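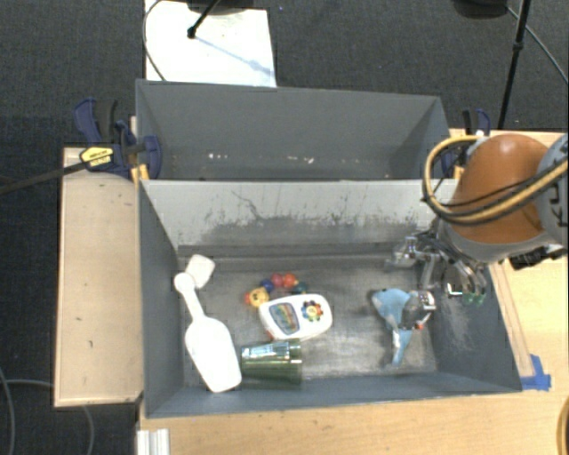
Séance 4 : ranger, trier, nommer (ou pourquoi une catégorie n'est jamais innocente)

Bon, on reprend là où on s'était arrêtés, c'est-à-dire au milieu de l'exemple de la cuisine. Je vous avais demandé de noter comment c'est rangé chez vous, et j'ai lu vos réponses avec un plaisir fou (si, si !). Il y en a qui mettent les cuillères à mesurer avec la farine, d'autres avec les couverts, et une personne qui les garde dans la boîte à couture. Tout le monde trouve son propre système évident, et c'est là que ça devient intéressant pour nous.

Rappel de vocabulaire

Classer, c'est répartir des choses dans des groupes définis à l'avance. Catégoriser, c'est plus souple : on forme les groupes en route, par ressemblance, par usage, par habitude. Dans la vie courante on mélange les deux verbes, moi la première, mais dans vos copies je vous demande de faire la différence.

Prenez un bac où des jouets voisinent avec des ustensiles en plastique. Une pelle, là-dedans, on en fait quoi ? Par matière, elle va avec tout ce qui est en plastique. Par fonction, elle retourne à la cuisine. Pour un enfant de trois ans, c'est un jouet et la question ne se pose même pas. Trois critères, trois tris, et aucun n'est faux.

Catégories classiques et prototypes

La vision classique, celle qui remonte à Aristote, veut qu'une catégorie soit définie par des conditions nécessaires et suffisantes. Un carré a quatre côtés égaux et quatre angles droits, point final. Ça marche très bien pour les carrés ! Pour les chaises, les jeux ou les soupes, beaucoup moins.

Dans les années 1970, Eleanor Rosch propose autre chose : on juge l'appartenance à une catégorie par rapport à un exemplaire central, le prototype. Le moineau est un « bon » oiseau, le manchot un oiseau un peu marginal, alors que sur le plan biologique ils le sont autant l'un que l'autre. Retenez bien l'expression « degré de typicalité » – je la veux dans le devoir.

Le cas de l'inventaire d'Urholm

J'en parle chaque année et je ne m'en lasse pas. Siiri Eskola a repris l'inventaire d'un petit musée local, à Urholm : 318 objets domestiques, répartis par ses prédécesseurs en 12 rubriques. Parmi elles, une rubrique « Divers » qui contenait à elle seule 92 objets. Vous voyez le problème... Quand le fourre-tout devient aussi gros, c'est en général que les autres rubriques ont été pensées pour quelqu'un d'autre, ou pour une autre époque.

Elle a donc repris les 92 fiches une par une (le dossier Lahtinen, que vous avez en annexe, donne le détail) et elle a fait un choix que je trouve très courageux : garder « Divers », mais obliger chaque fiche à dire pourquoi l'objet s'y trouve. On peut discuter ce choix, et d'ailleurs on va le discuter.

À préparer pour la prochaine fois

– Lire le dossier Lahtinen, au moins la première partie.
– Choisir 20 objets chez vous et les trier deux fois, avec deux critères différents. Notez ceux qui changent de groupe.
– Rédiger une demi-page sur l'objet qui vous a le plus embêtés. Je veux vos hésitations, laissez-les dans le texte !

Le devoir sur table aura lieu en octobre, la salle vous sera communiquée par le secrétariat. Les notes manuscrites sont autorisées, les téléphones non.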